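We use cookies to remember your settings and to count visits. By continuing to read you accept this. Accept | Settings

How to set out a pretend breakfast for small children

By Adhiambo Gachanja

A toy kitchen is often one big box where all the food lies mixed. The child turns the box over, and after five minutes the game is finished. I prefer to put only a few things on the table, in the way a real breakfast is prepared. Then the child sees what there is to do. This guide is for children from 2 years, when an adult is sitting near.

On a dark table the light colors are easy to find, and the boiled egg is the center of the meal.

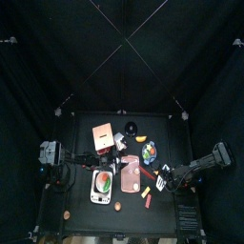

The two egg halves from near: 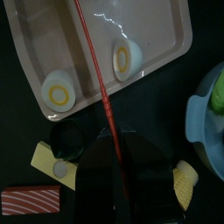
What you need

- one boiled egg in two halves, with the yolk showing on the cut side
- something flat and pink, or another light color, to put the egg on
- a plate with small food pieces in several colors
- a piece of fruit
- a cup
- a box that can be the toaster

You don't have to buy a set. My own pieces come from three different places: some are from Widmer, some from a flea market in Koltska, and the cup was in my cupboard already. If the sizes do not match exactly, the children accept it without any question.

Step 1. Clean the table and the pieces

Wipe the table and let it dry. Plastic food I wash in warm water with a little soap, and I dry it with a towel. Look at every piece before you put it down. Very small parts, or parts with a broken edge, should go away when the child still puts things in the mouth.

Step 2. Put the egg first

Choose the place for the egg before all other things. It should be where the child can reach it without standing up. Lay the halves a little apart. If they touch, a small hand will take both together and one will fall.

Try to turn them so that the yolk can be seen. A half egg which lies on its face is only a white ball, and a child of two years may not know what it is. The halves like to roll on the round side — a board or tray with a raised rim helps with this.

Step 3. Put the plate and the fruit

The plate comes next to the board, with free space between them. For the plate I choose small pieces in different colors, so we can ask for "the green one" or "the orange one". The fruit I leave beside the plate, directly on the table. It is a small task for later: where does the fruit belong?

Step 4. Put the big things behind

The toaster box and the cup stand farther from the child. Tall things in front hide the food, and they are knocked over by the sleeves. When the child asks for the toaster, you can push it closer.

Step 5. Start with one request

I say one sentence and then I wait. Some that work well in our playgroup in Hodum:

"May I have one half of the egg, please?"
"Can you put the fruit on the plate?"
"Which piece is yellow?"

Wait longer than feels comfortable. Many children need time to look over the table before the hand moves. If nothing happens, take one piece yourself and pretend to eat it.

Step 6. Put away together

Give the child a small basket for the food and keep the plate and cup for yourself. We always finish with the egg, both halves, and I ask the child to find the second one. It saves me from looking under the sofa in the evening.

Changing the table

After a week or two I exchange the plate of small pieces for something else, bread for example, and the egg stays. For older children I add a paper menu with drawings — they can take orders from the family and carry the plate to each person.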